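Bedroom Storage and Bedding: Frequently Asked Questions
Satircombe Home Furnishings

These are the questions we get most often about the Alline bedroom range and the Orellana bedding that goes with it. If your question isn't covered, write to us through the contact form.

How much does the Alline storage bed cost?

The full-size frame with storage drawers is $1,099. The mattress and headboard are sold separately. Delivery to the room is included, and assembly can be added at checkout.

How long does assembly take?

Two people should allow almost 6 hours for the frame and its drawers. Have both people there before you open the side-rail carton. One person can't hold the rail level and start the bolts at the same time.

How much space do the drawers need?

Leave 30 inches of clear floor in front of any drawer you plan to use every day. You can get by with less in front of a drawer that only holds winter blankets. Measure with the wardrobe doors open as well as closed.

Can I put a rug next to the bed?

Yes, as long as it stops short of the drawer fronts. A thick rug edge will catch the bottom of the drawer and wear through over time. On bare wood floors, check for small things that have dropped beside the rail before you pull a drawer out.

What should go in under-bed drawers?

Flat, soft things you don't need every day: spare sheets, duvet covers, extra pillowcases, out-of-season pajamas. Don't store food, candles or anything damp. Quilts will fit if you fold them in thirds and press the air out. A quilt that is rolled up usually ends up too tall for the drawer to close.

Where do I put quilts and plush toys during the day?

A quilt can stay on the bed, folded or rolled near the headboard. Plush toys are easier to keep track of in one open basket on the wardrobe floor. If they live on the bed, shake them out when you change the sheets.

How do I clean the carved headboard and nightstand?

Dust the carving with a soft, dry paintbrush, working from the top down. Wipe flat surfaces with a damp cloth and dry them right away. Cream finishes show yellow marks from spray polish, so leave it off.

Does the nightstand have a hole for charger cables?

No. Run the cable behind the nightstand and bring it up over the back edge. The Disora cable clip sticks to the back panel and keeps the plug end from sliding off.

Can I get plates and glass lids from the bedroom to the kitchen without chipping them?

Carry the lid separately from the plate. Don't set either one down on a duvet, where it can tip when someone sits. Put them on the nightstand if they have to wait.

How often should I wash a printed duvet cover?

Every 2 weeks is enough for most people. Turn it inside out, wash it cold and skip the bleach. Dark outlines on a white background hold up best on a low dryer setting.

Can I return bedding?

Unwashed bedding can come back in its original bag. Washed bedding can't, unless there is a fault in the stitching.

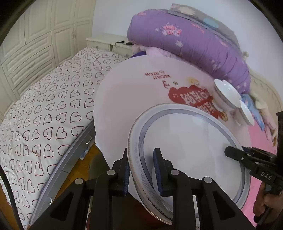
Comment from a reader: I'd add something to the answer on quilts. Folding in thirds worked for my thin one, but the thick one wouldn't go in the drawer until I took everything else out. It has its own drawer now and the sheets moved to the wardrobe. Also, is the cable clip sold separately, or does it come with the nightstand?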